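## Boyer cell: new fingers, new zero

The Boyer cell at Prillport was down for most of Tuesday while we changed the gripper fingers and reset everything that depends on them. It is back on the normal schedule. If you run jobs on it, please read the part about old programs before your next shift.

The old fingers had worn at the tips. Kastriot Begović measured them during the March check and found the left one 3 mm shorter than the drawing. That explains the dropped parts on the Flurkuvine trays, where the grip is right at the end of the finger. The new pair came from Stirketti and follows the original drawing, so the stock of spare pads still fits.

Work went in this order:

- Lockout, air off, old fingers removed and tagged for scrap.
- Mounting faces cleaned. There was a burr on one of them, filed down before the new finger went on.
- New fingers bolted up and torqued, then opened and closed 423 times with no part in the grip. Bolts checked again afterward. One had moved slightly and was redone with thread locker.
- Tool center point taught again with the pin, 12 touches in all.
- Cell model updated with the new finger length and the new tool point.

The last step took longer than the rest. The model had been carrying a small correction that somebody put in years ago to make up for the wear, and it was stored under the tray offset instead of the tool. With good fingers on, that correction sent the arm low. Kastriot took it out and ran the approach moves in simulation at reduced speed before anything was tried on the real arm -- two of the old approach points had to be raised.

### Old programs

Anything saved before program 2124 still has the old tray offset in it. Do not run these as they are. Open the program, set the tray offset back to zero, save it under a new number, and step through it once at low speed with a hand on the stop. If you don't have edit rights, leave a note on the cell clipboard and it will be done the same day.

### Checking the view from the wrist

The simulator now opens on the wrist view by default. Before you start a dry run, look at the fingers first. They should be open, with nothing between them and the pale inner faces both in sight. You want to see one finger on each side and the palm housing across the bottom. If a finger is missing from the view, or the two overlap, the wrong tool file is loaded. Close the session and pick the file again from the Boyer folder -- moving the camera will not fix it.

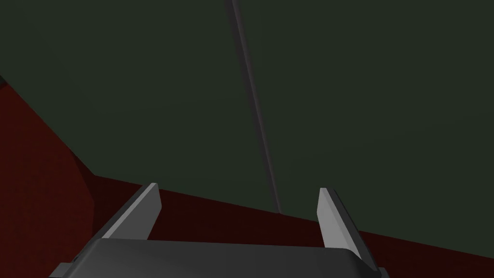 ### Spare parts

One set of pads is left in the drawer under the controller. More are on order from Stirketti. Please write it on the sheet if you take a pair.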